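Filed under: Gym Notebook / Fight Prep

29 Nov 2025

Punch counts, the Zillness sensor, and why I'm arguing with Bereket again
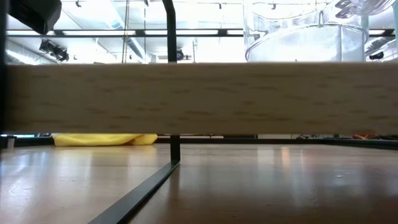 Okay, so the fight is off the table for this year and I've stopped pretending otherwise, but the punch data from camp is still sitting on my laptop and I want to get it written down before I lose the thread. Total on the heavy bag across the block was 2,217 power shots, going by the wrist sensor. That's what the sensor thinks is a power shot, anyway, and its idea of one and mine have never matched. I've been trying to come up with a way to explain the problem to Lensa and the best I've got is wood grain. Look at that pale board up there, with the faint streaks running along its length and the short brown flecks scattered over them. The streaks are the rhythm of a round, the stuff that runs all the way through. The flecks are single shots. The sensor is great at flecks and has no clue about streaks, so you get a lovely list of hard punches and nothing about whether they came off the jab or out of a clinch or from Bereket just leaning on the bag and swatting at it.

Bereket Bogale says I'm overthinking it (he says this about everything, including his weight cut). His view is that if the number goes up, he's working harder, end of story. My view is that he throws a right hand he'd never throw in the cage, because he knows it scores well on the Sorkska app. I watched him do it! Round four, feet square, chin up, big looping right, looks at his wrist. If he does that against anybody from Flindgate they'll take him down before the hand comes back.

So, the test. We did 3 rounds on the bag with the sensor readout hidden and 3 with it showing. Same gloves (the old Puma trainers on his feet too, he wouldn't change them), same rest between rounds, me calling the combinations. With the readout hidden he jabbed more and stayed on his toes longer. With it showing he went hunting for the right hand by the second round and was sucking wind by the third. I don't have a fancy chart for it. I have my scribbles and Lensa's stopwatch notes, and they agree with each other, which counts for something in this gym.

Lensa Gebretsadik made a good point I want to keep: the boxing guys who come in on loan don't have this problem nearly as much. They've had years of bag rounds where the only thing that mattered was the bell. Our MMA guys split their time between wrestling, pads, jiu-jitsu and whatever's sore, so the bag is the one place they get a score, and they chase it. She'd like to take the sensor off everyone until two weeks out. I'm not ready to go that far, but I'm closer than I was in September.

Other stuff, in no order:

— The left sensor drops out when the wrap is tight. Lost a whole round of hooks that way. Charge it, wrap looser, check it blinks before the bell and not after.

— Resting pulse first thing was 53, the lowest he's had all camp. He was very pleased with himself and told everyone twice.

— Zillness put out an update that splits head and body shots. I tried it for a session. It called most of his body hooks "head" because he drops his level so little, so maybe the software is the better coach here. I'll show him that one when he's in a good mood.

— Takedown defense into counter right: still slow. He resets his feet before he punches, every time. Wall drill again, start from the underhook, no free space.

There's also the money question. The full Sorkska package for the team is 4,000 and the owner wants a yes or no from me. If it was my cash I'd put it toward mats and another wrestling coach for the evening group, and I said so. Bereket heard me say so and sulked through the entire cool-down.

Next session: readout hidden for all rounds, Lensa on the clock, me on pads afterward so I can feel whether the right is any shorter. If he peeks at the wrist, he does sprawls. I've told him this in writing.

Need to borrow the good timer back from the kids' class.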